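Teaching by Hand: Your Questions

I get a lot of email about the hand-demonstration sessions I run at Zaltness, and most of it asks the same things, so I'm putting my answers in one spot. If yours isn't covered, write to me and I'll add it!

Do I need to know how to program?

Nope. If you can pick up a salad with tongs, you can do this. You hold a gripper in each hand, you do the task the way you'd like the robot to do it, and the recording gets turned into training data later by people who enjoy that sort of thing (I'm one of them, sorry).

What does a session look like?

A table, one object or a few, and you. We do short takes, one after another, and you put things back to a new starting spot between them. The white triangular plates on the grippers are for tracking, so try not to cover them with your sleeves. 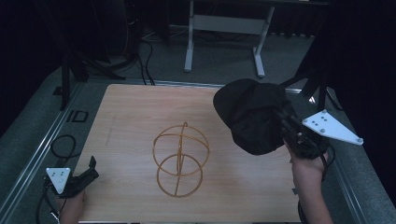

Both grippers at the table, with the orange wireframe piece between them.

Why not just drive the robot remotely?

We do that too, over at Whitelaw. Remote control is great when you need the arm's exact reach and joint limits in the data. But it's slow, and beginners get tired and cranky after an hour of it. With the handheld tools my best afternoon was 400 takes. My best afternoon on the remote rig was 67, and I went home with a headache.

How many takes does one task need?

Depends on the task! Our first simple pick-and-place set had 756 and that was plenty. Anything with two hands working together wants more, and thin see-through parts want more again.

I fumbled a take. Should I stop?

Keep going if you can recover. A slip followed by a calm second try is really useful to us. If you knock something onto the floor, call out "scrap" and start over, no hard feelings.

Do the grippers wear out?

The pads do, and faster than I expected when I started.

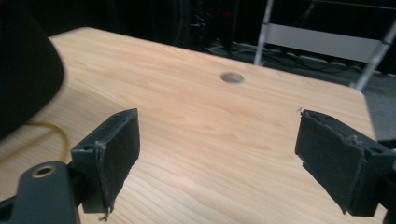
Foam frays at the edges first, and I can live with a bit of fuzz. Once a pad starts to shift when you squeeze, though, swap it. I also mark the pad change in the log, so that whoever trains on the data knows the grip may feel different from that take onward.

Any tips for moving well?

Slow down. Then slow down a little more. Dzintra Juška, who taught me all this back in Vetville, used to make me do each motion at half speed until I was bored silly, and my data got a lot better. Keep the cables behind your wrists, and finish every take with the jaws open.

Can I bring my own object?

Sure, if it fits on the table and you don't mind it getting squeezed 70 times. Send me a photo first, please. The next open spots are in December.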